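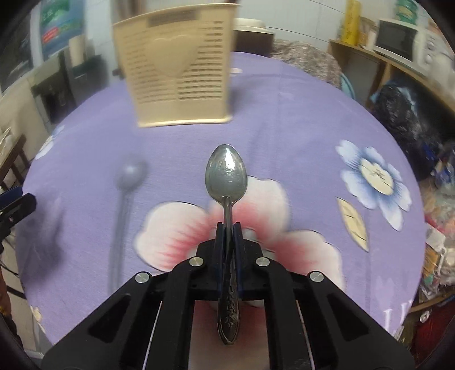 Open day at the Trakness ground, Custport

The club opened the Trakness ground to the public in November, between the end of the youth season and the first round of the regional cup. I have watched matches from the terrace there for years but had never been past the players' gate, so I put my name down for the morning tour. It was free to members. Everyone else paid at the ticket window on the harbor side, the same one used for away fans.

Getting in

The tour started at 8 in the morning from the main gate. Parking was open behind the north terrace, which is normally kept for the visiting team's bus. If you come by train, use the footbridge and not the road, as the sidewalk stops before the underpass and you end up walking on the grass. The gate opened on time and we were given paper wristbands and a folded map. The map still shows the old practice field, which was sold for housing.

The dressing rooms

The home dressing room is smaller than it looks in the club's videos. There are benches on three sides, a treatment table in the corner and a whiteboard that had been wiped for the occasion. The away room is across the corridor and is plainer, with hooks in place of lockers. Our guide said the league sets a minimum size for both rooms and that the away room meets it, but only just. The showers are shared with the referees' room through a locked door, and the club has been asked to change that before the next inspection.

The heating was on in the home room and off in the other. Somebody asked if that was also the case on match days and was told no.

The kit room and the Achari move

I had most wanted to see the kit room, mainly for news of next season's shirts. Achari takes over as supplier in the summer. The agreement is for 4 years, with an option to extend that has to be taken up before the last season begins. Under the old agreement the supplier owned the shirt designs and the club had to ask permission to reuse them, which is why there was no anniversary shirt last year. Under the new one the designs belong to the club.

None of the new shirts were on show. The racks held the current home and away sets, training tops sorted by size, and a box of numbers waiting to be pressed on. The washing is done on site after every match. Goalkeeper gloves are dried separately on a rail over the boiler, and the smell in there is strong.

The tunnel and the field

From the kit room you go down a short ramp and out through the tunnel. We were allowed as far as the technical area but not onto the grass. The field was relaid in the summer, and the corner nearest the river still drains badly. There was sand on it when we visited. The old drainage pipe runs under the east terrace and can't be replaced without taking up part of the concrete, so the club is working around it for now.

The dugouts have been moved 2 yards back from the touchline to comply with the league rules. This means the front row of seats behind them has lost its view of the near side. Season ticket holders in that row have been offered places farther along. 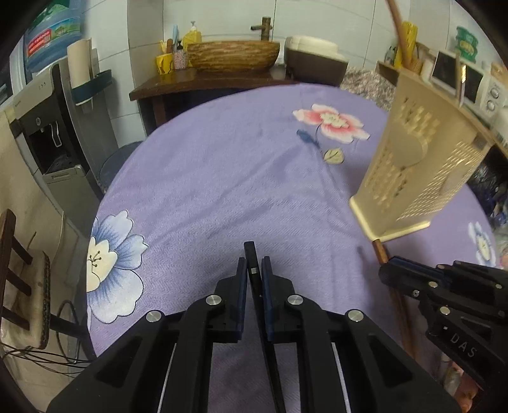
The Gollorier stand

The last stop was the Gollorier stand, named after the building firm that paid for the roof. The naming deal comes up for renewal at the end of the season and there was a fair amount of discussion about it on the stairs. The guide would not say whether Gollorier wanted to continue. Several people in the group said they had never called it anything but the main stand and would go on doing so.

Upstairs there is a lounge, a press box with a long shelf for laptops, and the room where the board meets. The lounge can be hired on days without a match. The press box has new windows, and they open, which the old ones did not. From the top row you can see over the terrace to the boatyard.

Questions at the end

There was time for questions in the lounge. Most were about ticket prices. The club says adult prices for the terrace will stay the same next season and that seats in the stand will go up, by an amount still to be decided. Someone asked about the women's team, who currently play their home matches at the college. They will have 2 matches at Trakness in the spring, both evening games, and the club hopes to add more once the floodlights have been rewired.

The tour finished a little before lunch. The club shop was open, with last season's scarves at half price. Another open day is planned for the summer, when the new shirts should be in the kit room. Members will get the booking form with the season ticket letter.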